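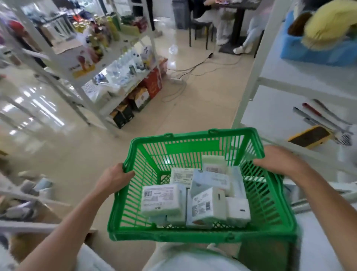 Tracker keeps losing items once they go into the basket
Darkoletti Community Help > Perception and Tracking

Posted by Soon-im Sun, Wednesday

Hello everyone, and sorry in advance for the length. I've been reading this board for a good while and have learned a lot from it, so I'm hoping somebody has run into this one before me.

I'm working on the shopping task, the one where goods come off a shelf, go into a handheld basket and get carried to another spot. All the input is from a head-height color camera. Detections go into the Benmoussa tracker, the tracker hands out IDs, and the Torness planner reads those IDs to decide what's still left to fetch. On the shelf everything is lovely. Boxes, bottles, soft packs, they all keep their IDs even when a hand passes in front of them.

The trouble starts in the basket. Small boxes end up on top of each other, the basket swings a little with every step, and I get IDs dying and being born again the whole way across the floor. By the end of one run my log had 1021 IDs in it, which is a lot of shopping! The planner then decides that something it already fetched is missing and sends a request to go back for it.

I have tried raising the track timeout from 2 seconds to 5. It helped with the flicker, but now old tracks hang in the air behind the basket like ghosts and get matched to whatever is on the next shelf over. I've also tried lowering the detection threshold, and I'm sorry to say that made things worse, with pieces of the basket wall coming up as products.

Is there a setting I've missed, or am I asking the tracker to do something it was never meant to do? I'm on release 3 if that matters.

Ayuba Wumbei

Hi Soon-im, welcome, and please don't apologize for the length, most of us have to drag this much detail out of people!

I spent a large part of May on very nearly the same thing, so let me tell you where I ended up. I think you're asking one piece of software to answer two separate questions. The tracker can tell you where a thing is while it can be seen. Whether a thing is in the basket is something you have to remember, and I would keep that memory in the planner's state and leave the tracker out of it.

What I did was add a small container layer between the two. When a tracked item is in a hand, and that hand crosses the basket rim and comes back out open, the item's ID gets moved to a list that belongs to the basket. From then on the tracker is allowed to forget it completely. The basket itself stays tracked as one big object (it's a much easier target than what's inside it), and every item on its list simply inherits the basket's position. Torness reads the list, sees the item there and stops asking for it.

You will also want a mask over the inside of the basket, so that detections in there can't start new tracks. I made mine from the rim outline and grew it a little to allow for the swing. Do leave the mask off while a hand is reaching in, or you'll never catch anything being taken back out. 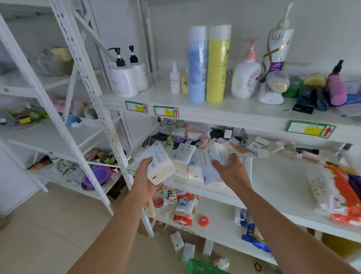

The other half of the work is the moment of pickup, and I'd look at that before you touch the basket code at all. If the ID is already wrong when the hand leaves the shelf, the container list will faithfully remember the wrong thing. Look-alike packs are the hard ones. With two of the same product in two hands, appearance matching is close to useless and I fall back on position: whichever track was nearest the hand at first contact wins, and it stays glued to that hand until the hand opens. I keep left and right as separate slots and never let the matcher swap between them, even if the scores say it should.

As for your ghosts, the timeout is being counted in the camera's coordinates unless you tell it otherwise. When the head turns, an unseen track turns along with it and lands on top of somebody else's shelf. Feed it the head pose and put the timeout back to 2. I suspect a good part of your 1021 will go away with that one change, so try it first and see what's left.

clusside_tools

just turn off re-id and count detections in the basket at the end, works fine for us

Soon-im Sun

Thank you both so much. Clusside, I did think about counting at the end, but my boxes lie over one another and the count changes depending on which way the basket tips, so I don't believe I could trust it.

Ayuba, the head pose was it for the ghosts! I had the pose topic recorded all along and had never connected it. The IDs in the basket still flicker, as you said they would, so the container layer is next. One thing I'm unsure of: what do you do when the hand goes behind the rim and you can't see whether it opened?

Ayuba Wumbei

Glad to hear it. For the hidden hand I wait until it comes back into view and check whether anything is still in it. If it's empty, the item goes on the list. If I can't tell, I mark the item as "probably in basket" and have the planner hold off on any new request for it until the next clear look inside. It's a little slow but it has stopped the needless trips back to the shelf.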